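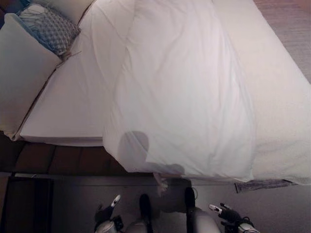

My mother went to bed at nine-thirty every night of her working life, and for years I thought this was the saddest thing about her. There was a whole evening out there! I'm 58 now, and I would like to say to her, wherever she is, that I'm sorry, and that I've started doing it too.

214 shares

We have gotten strange about sleep. My neighbor wears a ring that grades her every morning, and on a bad morning she is tired before she has even stood up, just from reading the score. My nephew can tell you how many minutes he spent dreaming. I don't doubt the gadgets mean well, but I do wonder what it does to a person to be marked on something they did with their eyes closed.

What I'd argue for, if anybody is taking suggestions, is a plain bedtime, the kind we give to children and then snatch away from ourselves around the age of twelve. Pick an hour, tell the people you live with, and let the phone ring in the kitchen. When I first tried it, back in November, I lay there feeling foolish and listening to somebody's television through the wall. It took me 4 weeks to stop thinking I was missing something — and I may well have been, but I can't tell you what.

I know plenty of folks can't do this. Nurses can't, and new parents certainly can't, and I'd never scold them. But a good many of us are staying up for no reason at all, watching a show we don't even like, and we could simply go to bed.

Antigoni Kontogiannis

31 comments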